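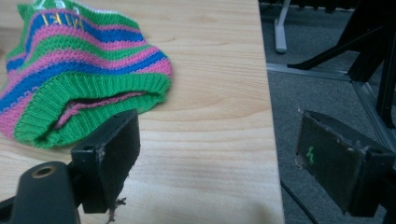

4.2 Where the winter stuff lands

I went into the Ellery homes expecting coats to be the big problem. They weren't even close. Hats were! A coat has a hook, and everybody in the house knows which hook, but a knitted hat gets pulled off at the door and then set down on whatever flat surface comes next (Figure 3).

Figure 3. A striped knit beanie on a light wooden tabletop.

We visited 9 homes in September and asked people to show us where their hats, gloves and scarves lived. Most pointed to a basket or a shelf. Then we asked where those things were right now, and that got a laugh in nearly every kitchen. One household had up to 50 small knitted items, and they'd bought a Prestix drawer divider just for them, which was holding batteries when I looked.

I'd coded tables as "temporary" in my first pass through the notes, and I had to go back and change that. In 7 of the homes the table was the regular spot, and people went there first when they were looking for a hat (my coding sheet for the Arnitz pilot had no box for this, so those visits are left out here). Gloves behaved differently, and I get to them in 4.3.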